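Moved out of the Fisdale apartment at the end of the month. A few people asked how the deposit thing went, so I'm writing it all down in one place. Long thread.

**1/** Background: four years in the same two-bedroom, same management company the whole time (Bataineh Property). Rent went up twice. I paid on time. No pets, no smoking, no complaints that I ever heard of.

**2/** The lease said 30 days' written notice. I gave mine by email and also on paper. The office told me email was fine. I dropped off the paper anyway and asked them to stamp a copy. Took two minutes.

**3/** If you take one thing from this thread, take that. Get a stamped or signed copy of your notice. My neighbor across the hall sent only an email and spent weeks arguing over which day it counted from.

**4/** Next, find your move-in checklist. Mine was in a box with old tax papers. It listed a chipped tile in the bathroom, a scratch on the bedroom door and a closet rail that didn't sit straight. All three came up at the walkthrough. All three were on the sheet.

**5/** If you never got a checklist, ask the office for theirs. They usually have one on file. Read it before the walkthrough, standing in the actual rooms.
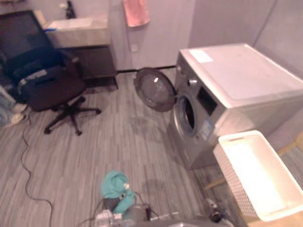 **6/** Read your lease for the word "appliances." Mine had half a page on it that I had never looked at. Anything that came with the unit had to be left empty and clean, and that included the inside of the washer. So I did the drum and the rim around the opening, wiped the top, and left the door wide open. I left the stickers alone. The lease said not to remove labels, and I wasn't going to argue about a label.

**7/** The oven took the longest by far. Do it the day before, not the morning of. Same for the refrigerator if you have to defrost it.

**8/** Nail holes. My lease allowed "small picture hangers" and charged for anything bigger. I filled the small ones anyway. I did not repaint. A patch of the wrong white looks worse than a filled hole, and they were going to paint between tenants regardless.

**9/** Be there for the walkthrough. They'll tell you it's optional. Go. Bring the checklist and a pen. When the person writes something down, ask what it says and what it will cost.

**10/** Mine wrote "carpet, general wear, $200." I asked whether general wear was a tenant charge. He said he'd check with the office.

**11/** The statement came in the mail and the $200 was on it. I wrote back with one page: the date I moved in, a copy of the checklist, and the line in the lease that says ordinary wear is not charged to the tenant. No adjectives.

**12/** They dropped it. The corrected check came to my new address in Rilteden. No letter with it, only the check.

**13/** Rules differ by state, including how long they have to send your money back. Look up your own before you write to anyone. Your state's housing or consumer page will have it.

**14/** Give them your new address in writing too. I almost forgot. Mail forwarding is slow and they can say they sent it.

**15/** Someone asked about the utilities. I set the electric to end the day after the keys went back, so there was light for the walkthrough. Internet I canceled early and regretted it.

**16/** Keys: I returned two door keys and one mailbox key and got a receipt that listed each one. If they won't write a receipt, email them the same day saying what you handed over and to whom.

**17/** Will answer questions tonight if I can find the box with my charger in it.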